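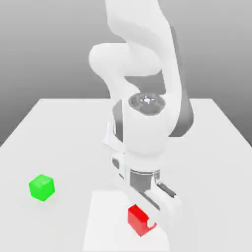
Fig. 1. The simulated cell: arm, gripper, red cube on the pad, green cube off to the left.

Unit 5: Planning and Paying for a Small Robot Cell

Print this page | E-mail this page

Notes to go with the July session. I've typed these up from what I scribbled on the board, so they wander a bit, and I've added a few things I forgot to say out loud.

Where we left off

Last time you all got a block-moving task going in the simulator, and a few of you came up afterward and asked me which arm the department should buy. I love that question, but it's the wrong one to start with! Start with the task. What gets picked up, how big is it, where does it go, and how often? Everything on the price sheet comes out of those answers, and if you can't answer them yet, you're not ready to call a vendor.

Look again at Fig. 1. There's an arm, a gripper, a table, a pad and two cubes. Now try turning that into a shopping list. The arm is one line. The gripper is another (people forget that one all the time, because in the simulator it just comes attached). The table looks like a flat white slab in the simulator, and in a real lab it's a heavy bench somebody has to order, level and bolt down. And then come all the lines you can't see at all, which is most of this unit.

The lines you can't see

I keep a running list, and I add to it every time I get burned. At the moment it goes like this:

- Mounting plate and hardware for the base
- Power, and an electrician if the outlet is in the wrong place
- Controller, plus somewhere to put the controller
- Adapter flange between wrist and gripper, if they come from different makers
- Spare fingertips (order these with the gripper, you'll wear them out)
- A camera and a stand for it, if the parts won't always be in the same spot
- Guarding or a scanner, depending on your risk assessment
- Freight and unloading
- Training days
- Software renewals, year 2 and after

That last one gets people. A quote often has the first year folded in, and then a bill shows up when the grant is already closed. Ask for the renewal price in writing before you sign anything.

How many objects are you really planning for?

Two cubes of about the same size is a friendly problem. One gripper opening covers both, the faces are flat, and the colors are so far apart that even a cheap camera would have a good chance of telling them apart. If your real parts are like that, wonderful, you can buy simple and put the savings into spares.

Most real parts aren't like that. When I helped plan the Boltham packing line, the sample parts in the first meeting were all tidy little boxes. Then the second tray came out and it had pouches in it – soft ones, half full. The gripper we'd priced was no use for pouches, and we had to go back and ask for more money, which is an unpleasant meeting. So bring the ugliest part to the first meeting. Put it on the table before anybody opens a catalog.

Reach, and why the green cube matters

Students tend to look at the cube by the gripper and stop there. I'd like you to look at the green one. It's well off to the side, with a stretch of bare table in between, and the arm you buy has to get there too, with the gripper on and with the part in its fingers. The reach number in the brochure may be measured to the wrist or to the tool flange, so check which. Then sketch your table from above, mark the farthest spot you need, and work out whether the arm can get there with the gripper at the angle you want. A stretched-out arm might touch a point and still have no sensible way to pick anything up from it.

Do the same with payload. The gripper's weight counts against it, and so does the adapter, and so does any cable bundle you strap on. I've seen a plan where the gripper ate up most of the allowance and the part had to fit in whatever was left.

Use the simulator before the checkbook

My own rule is to run the task in simulation until I'm bored with it, and only then ask for quotes. You can swap arms in an afternoon. You can move the table, raise the base, try a longer finger, and none of it costs anything but your time. For the Bamberg proposal I tried 5 base positions this way, and the one I finally picked wasn't one I'd have guessed from the drawing.

But please don't carry the cycle time straight over into your budget! The simulated parts are perfect, the lighting never changes, and no one bumps the bench. I add 40 percent to the simulated cycle time for a first plan. That's a habit of mine, so use your own number if you have a better one, and write down where it came from.

Rent, buy or borrow

Renting makes sense if you've got a short project or you're not sure of the task. Read the part about damage, and ask who pays the return freight. Buying used can be great, but find out whether the controller is still supported and whether you can still get software for it. Borrowing from another lab is fine for a trial – just get the dates in an e-mail.

The worked budget in class was the Grorkum one. Go back over it with the hidden lines list next to you and see which ones they left out. I found some, and I suspect I missed some too.

Assignment

Write a one-page equipment plan for the two-cube task in Fig. 1 as if you were building it for real. I want the task in a few plain sentences, a sketch from above with the farthest pick marked, and a line-by-line cost sheet with a source for every price. Add a short paragraph on what you'd cut if the money came in short. Cutting the spares is allowed, but you'll have to argue for it.

Groups of two are okay. Hand it in on paper at the start of the next session, or leave it in the tray outside Room 518. The Nic Aodha handout on service contracts is in the same tray, so grab a copy while you're there and read it before you do your renewal lines.

Shares: 2 | Comments: 5

Contact the course office | Copyright, all course notes | Back to top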